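We use cookies to remember your preferences. Accept all | Manage settings

Speaker notes – Getting rid of draughts without losing your mind
Brovedwood Village Hall, 1 April 2025 (yes, I know the date)

Open with the heating bill. Wait for the groan. Ask who has a sausage-shaped thing along the bottom of a door. Hands will go up. Do not mock, we have 2.

Main point one: find the leak before you buy anything. Damp hand, slow lap of the room, windy evening. The Preven leaflet says a candle, and the Preven leaflet has not met my curtains.

Doors first, then windows. Frames more than glass. 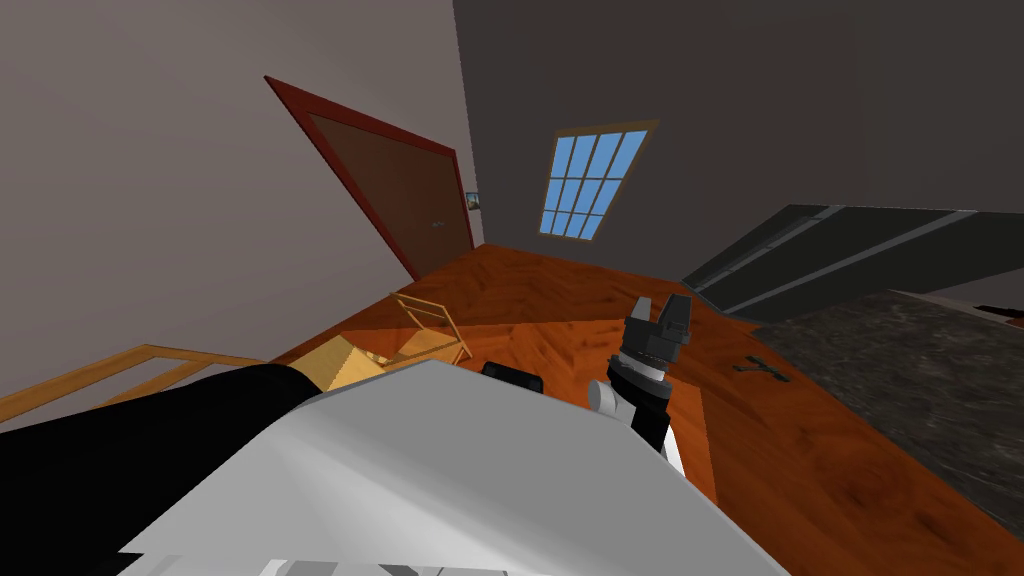
Door and window: the usual suspects.

Story of our back bedroom. In December I used over 43 feet of foam strip, all of it on the wrong side of the door. It would not shut. When it did shut, it would not open. Pause here.

Moral, if they want one: measure the gap, buy the strip to fit. Brush strip for the bottom, foam for the sides. The Skaketti roll is fine, the glue gives up after a winter or so. 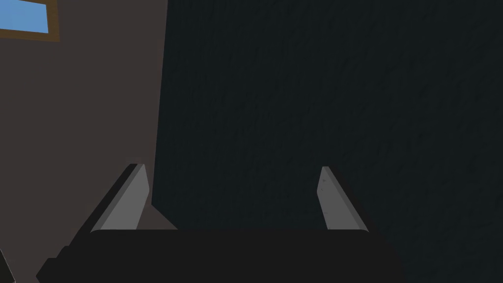
Mind the gap.

Main point two: do not seal everything. A house needs some air going through it, and anyone with a gas fire or a wood burner must leave the vents alone. Say this twice. Somebody will ask about cling film on windows. Answer: it works, it looks like leftovers.

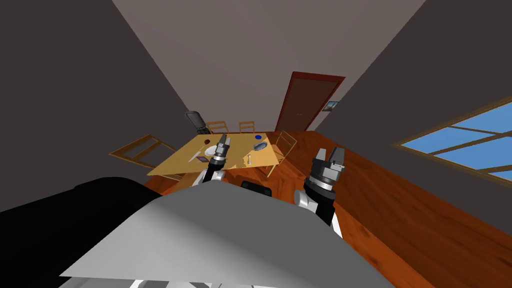 Floorboards are where most people give up, me included – it is a job done on your knees with a tube of filler and a bad temper. Start with the room you sit still in. If that has a dining table in it, like this one, do the boards under the chairs first, as cold ankles end a meal faster than my cooking. Rugs count as insulation. I will defend this.

Skip the Wu slide on loft hatches if past 8 o'clock.

Questions. Then tea, door shut please.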